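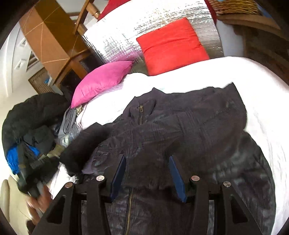
Wardrobe and Linen Helper, Dosirthorpe Guest House

Part-time, 18 hours a week, starting in November

If you're the kind of person who can't walk past a heap of clothes on a bed without wanting to sort it out, we would very much like to hear from you!

Dosirthorpe is a small residential house for people taking our longer craft and outdoor courses. Guests stay with us for up to 12 weeks, and they bring everything with them: corduroy jackets, work pants, best sweaters, favorite cushions, the lot. Before long the beds have disappeared under it all (we do understand, our own bedrooms are no better), and that's where you come in.

What you'll be doing

Most of your time will go on folding, hanging and putting away. You'll zip up jackets and get them onto hangers so the collars sit properly, pair up socks, shake out duvets and set the cushions straight. Guests sign up for the service room by room, so you'll only be handling things people have asked you to handle. On changeover days you'll also help pack bags and check under the beds for strays, and there are always strays.

There's some mending too, mainly buttons and stuck zippers. If you've never fixed a zipper, Esi Dogbe will gladly teach you over a cup of tea. She runs the linen room and has strong feelings about fitted sheets.

Who we're looking for

You don't need hotel experience. We'd like someone patient and tidy, who is comfortable on the stairs with a full basket and careful with other people's belongings. A friendly word for guests in the hallway goes a long way with us. You'll be one of 2 helpers, and you can settle your mornings and afternoons between you.

Lunch is included on working days, and you're welcome to join the evening classes when there's a spare place.

How to apply

Write us a letter, as long or as short as you like, telling us a little about yourself and which hours would suit you. Leave it at the front desk or mail it to Esi Dogbe, Linen Room, Dosirthorpe Guest House, 304 Orgate. Letters should reach us by 6th June. We'll invite people in for a chat and a look at the rooms after that.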